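I'd been promising myself a trip to the Vukamgate open day ever since they moved into the old Kettle building, and this December I finally went! Doors opened at 10, I got there at 9:40 like the keen bean I am, and there was already a line past the bike racks. They'd printed 300 visitor badges (mine was 122) and I think they got through most of them.

Cyril Entwistle took our group around. He's been with the outfit since it was called Prateck and he talks fast, so bring a notebook. The first stop was the one I'd come for, the arm working over ordinary household stuff.
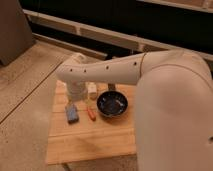 I stayed put while half the group wandered off to find coffee. It's slower than the videos make you think, and I liked that, because you get time to guess where it's headed next. A little kid beside me guessed better than I did. Cyril said they'd planned 24 runs for the morning and he let us hang around for as many as we wanted. 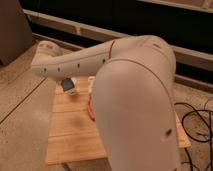
The arm folded back at the elbow, cables off to the right.

Gareth Yeoman was on the laptop and didn't mind questions at all. I asked him what's hardest to pick up and he said anything soft or see-through, then went off on a long tangent about grip force that I only half followed (sorry, Gareth).
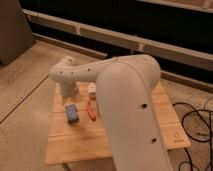 After that we had the workshop upstairs, which was packed and a bit warm, and a short talk on the Ernell project that ran over. Lunch was soup and rolls for a couple of bucks. Parking is on the gravel lot behind the building, and if you come next year, get there before 10 or you'll be walking from the station side like the folks behind me.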